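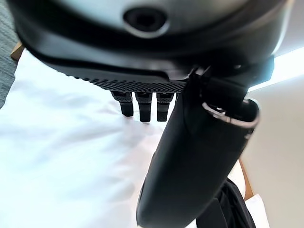
Lallow: hand-guided and remote-controlled demos for soft household stuff

Hi, and thanks for stopping by! Lallow is a set of robot demonstrations I've been putting together since November, mostly in ordinary rooms with ordinary furniture and far too much bedding. Every episode has a person driving the arm, either by grabbing it and moving it (I call these "hand" episodes) or by steering it from a second controller across the room ("remote" episodes). I wanted both kinds in one place with the same folder layout, since I kept finding one or the other and then spending a weekend writing glue code.

This is the README for version 2. If you have version 1 on a disk somewhere, please read the "What changed" part before you mix them.

What's in it

There are 2,844 episodes in total. Of those, 919 are hand episodes and the rest are remote. The remote pile is bigger for a boring reason: my shoulder gets tired. Leading an arm through a sheet fold over and over is a real workout, and I'd rather sit down with the controller and a coffee.

The tasks are all cloth or cloth-adjacent:

pull_flat: tug a sheet or cover until the wrinkles are mostly gone
corner_lift: pick up one corner and bring it to a marked spot
fold_half: one fold, edge to edge, as neat as I could manage
pillow_shift: push or drag a pillow to one end
clear_top: move a small soft thing off the bedding

Each episode folder holds the wrist camera video, joint positions, gripper opening, the command stream (remote only), and a short text file with the task name and a sentence or two I typed right after. Please do look at those text files. I write things like "grabbed two layers, went with it" and that sort of note has saved me many hours of scrubbing through video.

The wrist view

The wrist camera sits close to the hand, so the gripper takes up a lot of the picture and the cloth gets what's left. In white-on-white scenes the bedding can come out very bright, with only faint gray folds to go by. I did not fix the exposure afterward. If you want to brighten, darken or crop, you can do that on your side, and you'll know exactly what you did.

One warning about cropping, though. It's tempting to chop off the top of the video where the gripper body is (I tried it!). My fold_half results got worse when I did that, and I ended up putting it back. I haven't dug into why. If you find out, I'd love to hear.

How I record

For hand episodes, I put the arm in its floppy mode, hold it above the wrist and walk it through the job. I open and close the gripper with a foot pedal so my fingers stay out of the view as much as possible. They still sneak in now and then. Those episodes have hand_visible set to true in the info file, and you can filter them out if that bothers your training.

For remote episodes I use Vundia, my little control program. It reads the controller, smooths the motion a tiny bit and passes it to the arm. The smoothing is on by default, and I know some people hate that, so both the raw and the smoothed commands are saved. Raw is in cmd_raw, smoothed is in cmd. Use whichever you like, just don't average them (someone did, and the arm got very shy about touching anything).

I start each take with the arm lifted and still for a moment, and I end it the same way. The quiet bits are left in. There's a trim script if you don't want them.

Cloth never lands the same way twice, which is half the fun and most of the trouble. Between takes I pick the sheet up, give it a shake and drop it. I don't try to arrange it. Evening takes have lamps on, morning takes have whatever the window gives me, and the info file says "am" or "pm" so you can split on that.

Getting started

Unpack the archive, then run the check script first:

python check_lallow.py --root your_folder

It goes through everything and complains about missing files. If it complains about timestamps in the remote episodes, you probably have the version 1 loader installed. Take it out and try again.

To load one task:

python load_task.py --task corner_lift --kind hand

Leave off --kind and you'll get both. I train with a batch size of 100 and stop at around 4,000 steps for a quick look at whether anything is being learned. Please treat that as a starting point from one person with one desktop machine!

What changed in version 2

The gripper opening used to be saved as a raw motor number and is now a value from zero (closed) to one (open). This is the big one, and it's the reason not to mix versions. The folder names are also all lowercase now. And I dropped the towel episodes, because the clock on the recording laptop drifted and the video no longer lined up with the joints. I may redo them. I was pretty sad about it.

Things that aren't great

Failed grasps are in here and marked as well as I could mark them, but success is my own call and I'm not a strict judge. A fold that's a few fingers off still got a "yes" from me early on. I got pickier later, so the bar moves a bit across the set.

There's only one person driving. My habits are all over this data. I nearly always go for the near left corner first, and a policy trained on it will too.

Depth is missing. Force is missing too. If your method needs either of those, this set won't help you much.

I also wouldn't use it for anything that works close to people. It was made on quiet afternoons with the room to myself, and nothing in it teaches an arm to wait for someone or get out of the way.

Related bits

The pedal mount and its parts list live in the Wovonberg repo, along with the drawings for the controller stand. The trim script started life there too, so if you spot a bug in it, open the issue over there and I'll copy the fix across.

Questions, odd results and broken downloads can go in the issue tracker. Include the episode folder name if you can. I check it most evenings after dinner.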